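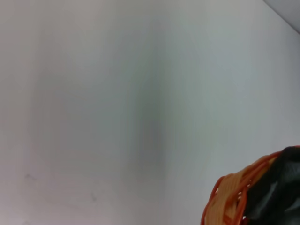
Wrist camera, close in, with the orange rim at bottom right and something black and folded inside it.

Search reviews Search Go

The Junley Good Practice Pack for small robot cells: a long look

I've been meaning to write this one up since January, and I've kept putting it off because it's hard to review a set of rules without sounding like the sort of person who enjoys a set of rules. Well, I do rather enjoy them, so there we are. The Junley pack is a ring binder, a folder of blank record sheets, a laminated start-of-day card and a log-in for the online version, and it's meant for people like us who run one or two small arms on light handling work and who don't have a safety department down the corridor to ring up when a question comes along.

Our own job at Ilport is cloth in and out of baskets. It sounds like nothing at all when I tell people at parties, and then they go home and try to write down, in words, how they themselves pick up a limp dark cloth that's half tucked under something, and I usually get a message the next day! We had been working from a page and a half of notes stuck inside a cupboard door, most of them mine and some of them contradicting each other, so when Golnar Shokri came back from a training day in Parsa with the Junley order form in her bag I didn't need much persuading.

What you get

The binder runs to 73 pages in nine sections. The first two are what you'd expect, which is to say risk assessment and who may stand where. They're decent, and they're careful to tell you that they don't replace the proper standards for your machine or the manual it came with. I was glad of that. I've seen packs that let you believe a signed sheet makes you safe, and this one says quite firmly, on the second page, that you must do your own assessment for your own cell, with your own gripper and your own awkward corners.

After that it gets more particular, and to my mind more useful. There's a section on work surfaces, one on containers, one on soft goods, one on cameras, one on stopping and restarting, and then two at the back on keeping records and handing over between shifts. The paper is thick enough to take a pencil and a rubber, and the rings open without biting you. The tabs are a bit feeble and I've already had to tape two of them.

The surface rules

I'd have said before reading this that a white surface was a white surface. Junley asks you to look at it through the robot's own camera at the start of each session, save the picture, and write down whatever you can see that isn't work: marks, shading, edges, anything. It takes a couple of minutes once you're used to it. Ours goes down as two faint marks towards the lower left, a soft grey band down the middle, and a darker grey corner at the top right past a straight edge. I could now recite that in my sleep.

The reasoning in the binder is that a mark you know about is far less bother than one you don't, and they'd like you to record first and clean second, with a fresh picture after the cleaning. I was a little cross about this to begin with (surely you just wipe it?) but I've come round. If somebody gives the table a scrub halfway through a batch, the pictures before and after no longer match, and you can lose a whole afternoon wondering what changed. The rule is that any cleaning goes on the sheet with the time next to it, even if it was only a thumb and a bit of sleeve.

On lighting they're less fussy than I'd feared. You're allowed uneven light so long as it stays uneven in the same way, and the sheet has a small box where you sketch the darker patches. My sketches are dreadful. They do the job, though.

The container and cloth rules

This is the heart of it for us. The pack wants you to name every item in the work area before the arm moves, and to put a plain word to how each one lies: in, under, against, across or clear. Five words and no others. I thought it was too few and I wrote a slightly huffy note in the margin about it, which is still there.

Where the five words earn their keep is with heaps. Dark material against orange weave is kind to the eye, because you can at least see where one stops and the other starts. Put a light grey cloth with a nubbly surface next to something black and soft, and let them fold into each other, and you do have to look for a while before you can say what is touching what. The binder's advice is to write "across" for anything you can't separate by eye from the camera view, and to treat it as one item until a person has looked at it directly. It also says to note any small bit of strong colour that shows between things, such as a strip of yellow, and to leave it unnamed if you can't tell what it belongs to. I like that very much. We used to guess, and then the guess would be copied down the page by whoever came next until it had become a fact.
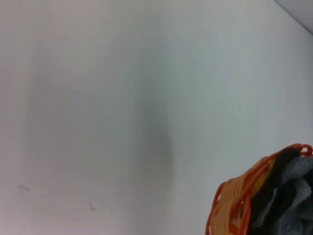
Camera practice

Section six will be the one that divides people. It lays down that a wrist view on its own must never be used to decide that the area is clear, and that you need either a second view or a person's own eyes from outside the guarded space. Quite right too. When the camera is in close you get a lovely big stretch of pale surface and then half your basket runs off the bottom corner, and what lies past it you simply can't know from there. We've put a line about this on the start-of-day card in red pen, underneath Junley's own wording, which is a bit mild.

There's a good page on focus as well. They ask you to accept soft edges on near objects, within reason, and to spend your effort on making the view repeatable. You bring the arm to the same resting place, wait for it to settle, take your picture and compare it with the last one. They also want the picture kept even when it's a poor one. I had been quietly deleting my blurry ones, and Golnar caught me at it by way of the numbering, so that habit has gone.

If you run Vurneo for your session logs, as we do, the Junley sheets can be typed in more or less field for field, apart from the five position words, which we had to set up ourselves as a list. I'd have liked a ready-made template. I wrote and asked for one and got a very pleasant reply that didn't contain a template.

How it's been in use

We've filled in 521 sheets by now, and between them they hold 3,598 saved views, all named in the way the pack tells you to name them. I only know the totals because Vurneo shows them at the bottom of the screen. The naming rule is dull and it is also the best thing in the binder: session, item word, position word, then the running number, and never the operator's opinion of how it went. We had files called "good one" and "good one again" before this, and I'm sorry to say those were mine too.
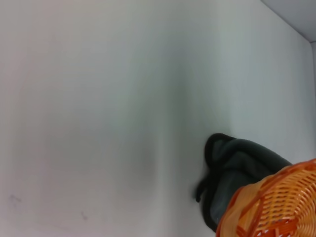
Page last updated: May

A few things that have come up after the first version of this review went online, as several of you wrote in and asked.

Does the basket rule slow you down? A bit, yes. When a basket sits across a cloth and hides part of it, the pack has you record both, with "under" for the cloth, and bring a person in to confirm before any pull is tried. For that pause the arm has to be properly stopped, by the means your own machine's manual gives you, and the restart has to be done deliberately by someone standing outside. We lose a few minutes over a morning. I've stopped minding, and I make fewer cups of tea in a temper.

Does a loose fold count as part of the cloth? Yes. Junley says to describe the cloth by its whole outline, dangling bits and curled corners included, and if there's a thick edge or hem that loops over on itself you should note it separately, for the simple reason that a gripper may go for it. There's a drawing of this on the soft goods page that I'd happily have had as a poster.

Can you use the pack for heavier work? I wouldn't. It says on the cover that it's for light handling and I'd take it at its word.

Things I still grumble about: the index is thin and leaves out "lining" altogether, which matters if your containers ever have something tucked inside them. The handover section repeats itself. The online version logs you out if you go for lunch, and you then lose whatever sheet you had open, so please do save as you go along — I've typed the same page three times and my language was not good. And I'd like a sixth position word for things that are partly in and partly hanging out over a rim, since "across" is doing an awful lot of work in our records.

I'd still buy it again. If you're a new team with a small arm and a table, I'd get the binder with the printed sheets first and leave the online part for a month or two, until you've found out which boxes you fill in and which you skip. Golnar would say you shouldn't be skipping any of them. Spare sheets come in pads from Junley direct, and the pads are glued along the top, so tear them slowly.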